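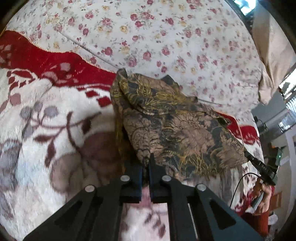 26 Feb 2026

Quick one before bed, which means clearing the bed first, ha. Meant to write this morning and then the whole day went.

Up late. Coffee, toast, no butter. Walked down to the post office with the Windley parcel - closed for lunch already??? Went back after. $17 to mail a box that weighs nothing. Grumble grumble.

Then the scarf. Spent half the afternoon on the scarf. It's the paisley one, Aunt's, the silky one with the gold lines running all through it, and I can't get it folded to save my life. Slides off itself. You get two corners to meet and the third one wanders off. Tried it flat on the red and white blanket becuase the fleece grips a bit. It does grip. It also grabs every wrinkle and keeps it. Folded in half ok, folded in quarters ok, turn around to answer the phone and it's a heap again.

Phone was Arlo. Arlo Fitzsimmons has decided we are ALL going to Skastmont in November, the whole gang, and he's found a house, and the house has a sauna. I said how much. He said don't worry about it. I said how much Arlo. $3,374 for the week!! Split between however many say yes, which so far is him. Told him I'd think. I won't be able to think until the car is paid for. He wants an answer by the weekend.

Anyway. Back to fabric.

The rose sheets are on and I love them, I don't care that they're old lady sheets. Little pink roses, a bit of yellow. They don't go with the blanket at all, the big burgundy leaves and the red border and then WHAM, grandma's garden. Mom would have had a word. Slept better in them than I have all month though so they're staying till they fall apart.

Should iron. Not going to iron. Iron is at the back of the hall closet behind the suitcase and the suitcase is full of winter stuff and I am not opening that up tonight.
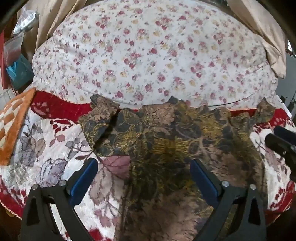 Keep finding new bits in the pattern. All those mustardy spiky flowers on the dark part, like thistles or fireworks or something. I had it down as just brown for years. She wore it to everything, church, dentist, the Perron wedding where the tent leaked. I have it in my head that she bought it in Drerkovo on that bus tour but my sister says no, department store, on sale, and she was there. I'm sticking with Drerkovo.

Want to take it Saturday - no, wait, that's the thing with the kids. The lunch after then. With the gray coat. Or is it too much with the gray coat. Maybe just tied on the bag.

Looked up how to fold silk (if it even is silk, no label). One lady rolls hers around a cardboard tube. One has them all on a hanger with rings. 1,574 comments under that one, people fighting about moths. Read far too many. Have a tube from the wrapping paper, will try that tomorow.

Other stuff so I don't forget:
call about the car
milk, butter!!, dish soap
Windley - did I put the return address on it? don't think I did. ugh
pillowcase, the rosebud one, check the seam before it goes in the wash again
tell Arlo no. Or tell Arlo maybe

Soup for dinner, the last of the lentil. Better on day three, bit thick. Had it standing up. Then watched 9 minutes of that show everyone likes and turned it off, too many people whispering in hallways.

It's raining again now and I can hear the gutter doing its thing over the back step. Need to get someone out to look at that, been saying so since fall.

Eyes closing. Scarf is going over the chair for tonight and it can wrinkle all it wants. Alarm set for 7, ok maybe 7:30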